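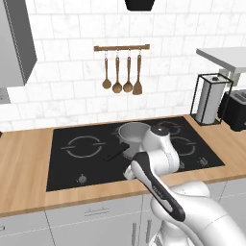 What does each row in the Plirnham recipe list stand for?

One recipe as it was printed, with its title, source page, ingredients and cooking time. A recipe printed twice gets two rows.

README — Plirnham recipe list
By Adesuwa Onuoha
August

The list holds 1654 recipes typed up from parish and club cookbooks. Ingredients are kept in a second file, linked by recipe number. Spellings are left as found, so "marjoram" turns up in 3 forms. 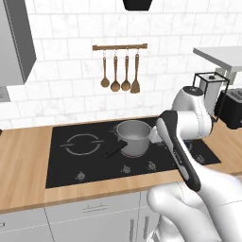
Page last changed: August, by Boonsong Thongsuk

Weights are in ounces unless the unit column says otherwise. Cooking times are in minutes — blank means the book gave none. Oven settings such as "moderate" have not been turned into degrees.

Known gaps: 14 recipes have no page number. Wanpen Wongsuwan is checking these against the bound copies.

Send corrections to Prasert Tanasarn with the recipe number in the subject line.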